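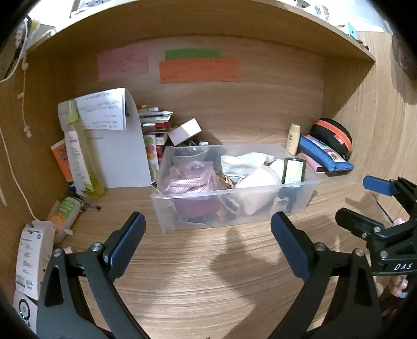
Gulitell Desk Reset
Tidying module for the Filtley two-arm bench unit

Home / Products / Household tasks / Desk Reset

Status: trial release, limited places
Last updated August 2, 2026

What it is

Desk Reset is a set of trained behaviours for the Filtley bench unit. It works on one kind of chore only, which is putting a small crowded desk back in order: papers, packets, small bottles, pouches, and the bin where everything ends up when there is no time. It does not clean the desk. It does not wipe, dust or polish.

We sell it as a trial release and we wish to be clear about the meaning of this. If you need a desk tidied every evening without your attention, please do not buy it yet. If you would like to see how far a machine can go with this chore today, and you have some patience, it may please you.

Can a machine tidy a desk yet?

Many customers ask us this before they ask the price. Our answer is: partly.

A dish rack is easier than a desk, in our experience. Plates have mostly the same shape and they have one place to go. On a desk, a cloth lies on top of a mask, a strap goes around something else, and a notepad stands up with its pages curling over. The machine must decide what is one object and what is two. Then it must decide where the thing belongs, and this is a question even two people in the same family will answer differently.

In our own test we used 14 desks, all of them in ordinary homes and none of them prepared by us. We asked for the unit to finish each desk without help. It finished 9. On the other desks it stopped and waited for a person, most often because of something soft or something see-through.

What it does well at present

Boxes and cartons that stand free.
Small bottles with a cap, when they are upright.
Zippered pouches and hard cases, if there is space on both sides for the fingers.
Single books and thin stacks of books.
Pens and slim tools lying flat on the surface.

What it does slowly

Spray bottles. It can lift them, but the tall ones tip easily and so we limited the speed.
Sheets of paper. One sheet is fine. A pile with curled corners can take several attempts.
Items inside a clear bin. The walls of the bin confuse the depth reading, and the unit may reach for a thing through the plastic. We recommend an open or coloured bin.

What it does not do

Cables. The unit leaves every cable where it is.
Strings, straps and hanging ornaments. It will go around them when it sees them.
Notes stuck to a wall or panel. We decided that these belong to the person and must never be moved, even when they look old.
Anything sharp, anything open with liquid in it, and medicines. Please take these away yourself before starting.

Working in a closed space

A desk with a back panel, two sides and a shelf over it is harder than an open table. The arm has less room to turn and the shadows are stronger. We added a narrow approach mode for this kind of desk in November. It comes at the items from the front, at a low angle, and takes the nearest ones first. It is slower. A full reset in this mode can need up to 100 minutes, and we know a person would do the same job before the kettle boils twice.

Finger pads

The module is supplied with 3 sets of pads. The Preta pad is the firm one and suits cartons, cases and bottles. The Negri pad is softer and is better for pouches and paper. The last set is a spare of whichever type you choose when ordering. Pads are changed by hand, with no tool. Please wash them in warm water without soap and let them dry completely, or the grip becomes worse.

Teaching it your places

The first time, you show the unit where things go. You move each item yourself and say its place aloud, and the unit keeps this as a map of your desk. Serena Longo from our support team wrote the guide for this step and it is worth reading to the end, especially the part about drawers.

If something has no place, the unit puts it in the "ask me" corner. After some weeks this corner should become smaller. In a few homes it became bigger, and there we suggest to begin the map again.

From a trial customer

"I hoped to save time and I don't save any yet. But I started to keep less on my desk, as I had to give every object a place. The bottles and boxes it does very nicely. My craft ribbons it just pushes around." Ermelinda Bragança

Included

Desk Reset software licence for one Filtley unit
Finger pads as described
Desk mat with corner markers
Printed guide

Not included

The Filtley bench unit, the clamp for desks with a shelf, and storage bins.

Returns

You may return the module during the whole trial period and we will refund the full price. Please send back the pads also, even if they are worn. We look at the worn ones carefully and they help us to choose the next material.

Related products: Dish Rack Module, Laundry Folding Module (waiting list), Shop Counter Module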